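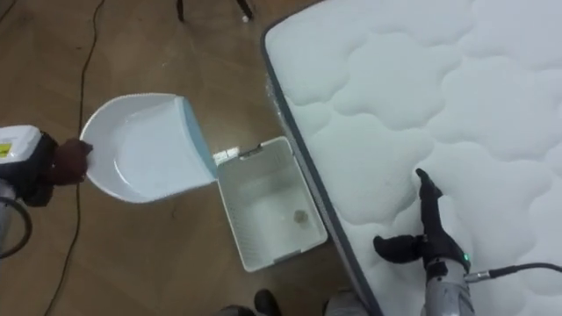

Aula 7 - Boas práticas na operação de robôs bimanuais em ambiente doméstico

Apontamentos da disciplina de Automação de Serviços. Texto de Liesl Zaugg, com correcções de Clyde Obi. Trazer impresso para a sessão prática de terça-feira.

1. Âmbito

Na aula passada tratámos dos robôs industriais, onde a separação entre pessoa e máquina se faz com uma vedação. Num quarto ou numa sala não existe vedação. O chão é partilhado, os móveis ficam onde estão, e a tarefa (varrer, apanhar, deitar fora) obriga os dois braços a trabalhar muito perto um do outro. As normas de referência continuam a ser a ISO 12100, para a avaliação do risco, e a ISO 13482, para os robôs de assistência pessoal. Peço que leiam as definições das duas antes da sessão, porque o vocabulário não coincide sempre com aquele que usamos no laboratório.

As regras que seguem são as do nosso caderno interno, que chamamos Harament. Não substituem as normas.

2. Antes de ligar

2.1 Percorrer os cabos com a mão, desde a tomada até ao punho do robô. Um cabo no chão é aceitável só se não atravessa a zona de passagem do operador.

2.2 Verificar que cada cabo junto ao punho faz uma curva larga. O cabo deve ter folga para a rotação completa do punho e não deve prender-se na pá, na escova ou em outro utensílio.

2.3 Calçado fechado, sem atacadores soltos. Quem fica de pé junto do robô conhece o lugar do botão de paragem e chega a ele sem dar um passo.

2.4 Retirar películas e sacos de plástico que estejam ao alcance das garras. Se não for possível retirá-los, anotar na folha de ensaio e reduzir a velocidade.

3. Luvas nas garras

A luva protege os dedos mecânicos e melhora o atrito com o plástico liso, mas altera a espessura do dedo. Depois de trocar uma luva é obrigatório repetir a calibração de abertura e de fecho. Quando as duas luvas são de cor diferente, a cor de cada lado escreve-se na folha, pois mais tarde ajuda quem anota os vídeos. Luva rasgada não se remenda com fita.

4. Trabalho com dois braços

Na varredura com pá e escova, um braço segura e o outro move. Esta divisão decide-se antes do ensaio e não se muda a meio. 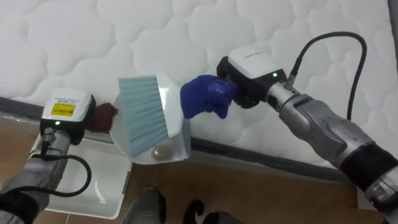

O braço que segura deve manter a pá baixa e quieta enquanto a escova trabalha. A força de contacto da escova aumenta-se pouco a pouco: cerdas muito dobradas lançam o resíduo para longe, e o motor do punho aquece sem proveito. Se o resíduo é pequeno e redondo, convém inclinar um pouco a pá para trás depois de o recolher, para que não role outra vez para o chão.

Para despejar, a escova afasta-se primeiro. Só depois se leva a pá até ao cesto. O braço livre fica parado, com a garra aberta, fora do percurso da pá. A maior parte das colisões que registámos com o controlador Rurnano aconteceu nesta passagem, quando os dois braços se moviam ao mesmo tempo.

5. Superfícies moles

Colchões, almofadas e tapetes cedem sob o peso do braço, e o limite de força pode não disparar a tempo. Não apoiar o antebraço sobre eles. A garra pode passar por cima, com altura suficiente para não arrastar o tecido.

6. Registo

Cada ensaio tem uma folha própria, com hora de início, nome do operador e resultado. Interrupções também se registam - mesmo as curtas. O modelo da folha foi preparado por Idrisa Rugemalira e está na pasta Sqalli. As folhas guardam-se 18 meses.

Trabalho para casa: escolher 3 pontos da secção 2 ou 4 e escrever, para cada um, o perigo, a pessoa exposta e a medida de redução. Máximo 2 páginas. Entrega a Keisha Whitlock até ao fim de Abril.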